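Sorting out the tins (and a few other cupboard things)

My tin cupboard used to be one of those deep ones where things go in at the front and are next seen at a house move. In April I took the lot out and found a can of chickpeas older than my youngest. So, a bit of a rethink, and since a few of you asked after I moaned about it, these are the bits that stuck.

Get the everyday ones out of the cupboard altogether. I mean the tins you reach for most weeks. A little two-tier shelf on the worktop does the job, pushed back against the wall so you still have room to chop. You want one with a rail along the front, otherwise somebody leans across for the kettle and there's sweetcorn on the floor.
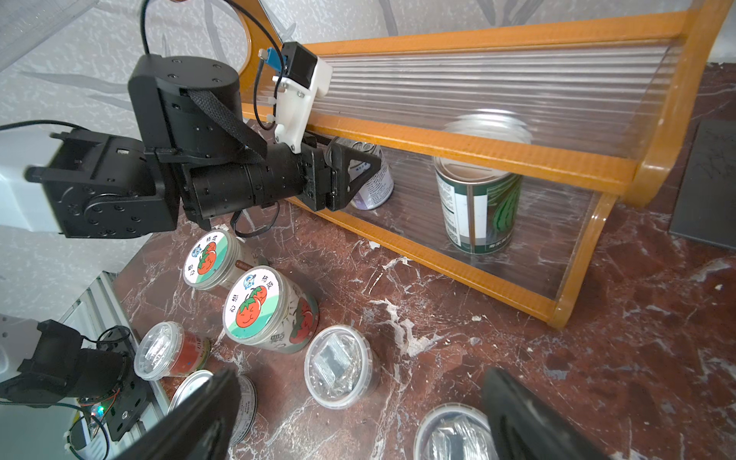 Jars and cans in front of the two-tier shelf on the marble worktop.

Before anything goes on a shelf, give it a wipe. Tins are grubby! They've been in a warehouse and a lorry and goodness knows where else. Warm water with a drop of washing-up liquid, then dry the rims properly, especially round the ring pull where water likes to sit and go rusty.

Write the date on the lid in marker pen. Just month and year, nice and big. The printed ones are tiny and always seem to be on the bottom. Newest at the back, oldest at the front, and if you can't be bothered with that (I often can't) at least put anything that runs out this year on its own at one end.

Don't stack small tins on tall ones. Put the little squat ones where you can see straight down on to the lids and the tall ones beside them. It took me far too long to work out that I kept buying tuna only because the tuna was hidden.

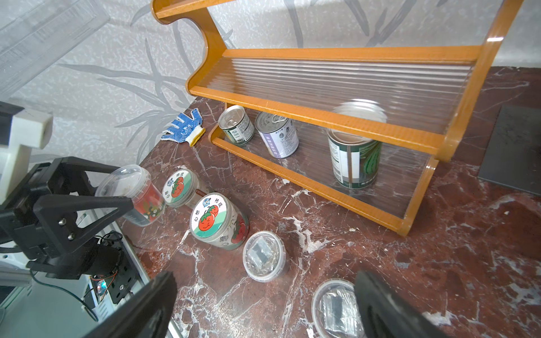 Dented tins. My neighbour Imogen Mellor keeps everything, dents and all, and we have argued about it over the fence. A shallow dent in the side doesn't bother me, I just use that one first. A dent on the seam or the rim goes in the bin, and so does anything bulging or leaking, no tasting it to check.

Leftovers come out of the tin. If you've used half, tip the rest into a lidded tub and put it in the fridge. I like the 400 ml tubs as they hold what's left of nearly anything, and they wash up all right on the top rack. Tomatoes will stain plastic, so those go in an old jam jar.

Speaking of jars, sticky labels! Soak in hot soapy water for half an hour, peel off what comes, then rub the gluey bit with cooking oil and bicarb mixed to a paste. Leave it a few minutes, wipe, wash again. I've tried doing it dry with a fingernail while watching telly and I wouldn't recommend it.

Marble needs a word too. Anything acidic will mark it, so wipe up lemon juice, vinegar and tomato straight away and never clean it with vinegar, whatever your auntie tells you. Plain water and a squirt of washing-up liquid, soft cloth, dry it off after. Tins with a rusty bottom edge can leave a ring as well, so have a look underneath before you put one down.

Next time I'll do the spice drawer, if I can face it. There are three jars of paprika in there that I know of.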